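Research > Textiles and Care > Open papers

3.2 Garment preparation and wash cycles

Heathered knits are difficult to grade for colour loss, as the mix of light and dark fibres hides small changes. The trial used 335 garments supplied by Sarnen, all in blue shades. Each was washed at 30 degrees with a liquid detergent, then dried flat away from direct sunlight. No fabric softener was added. 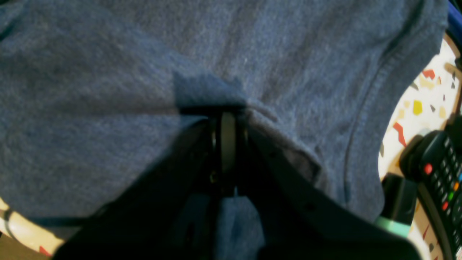 Fuzz and pilling were graded separately from colour. Two graders worked under the same lamp and did not see each other's scores until the sheet was closed. Where they differed by more than one grade, the garment was set aside and scored again the next morning. Seams were left out of the colour score because dye tends to gather along the stitching.

Printed garments followed the same schedule, with cracking and peeling of the print recorded on the Biwott scale. Figure 2 shows a navy garment with white block lettering.
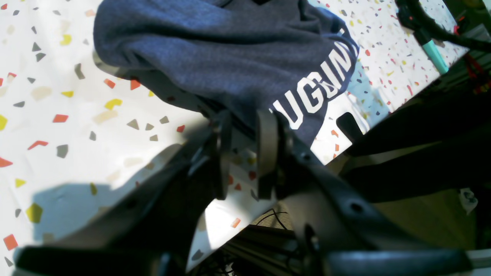

Figure 2. Heathered navy sweatshirt on a flecked white tabletop.

3.3 Drying and shrinkage

Length was measured from the shoulder point to the hem after 40 cycles. Garments were left to rest overnight before measuring, following the Grurnura method. 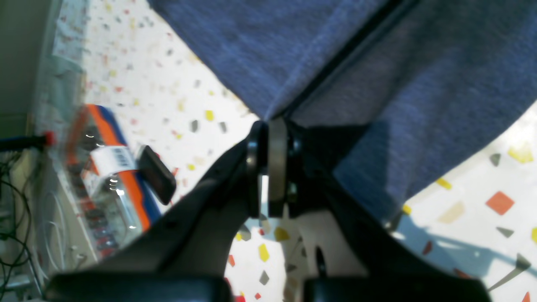
Shrinkage across the body was smaller than shrinkage along its length in every batch. Cuffs and neckbands were measured but are not reported in this section, as the ribbing recovered unevenly between readings.

We use cookies to remember your reading settings. Accept | Manage choices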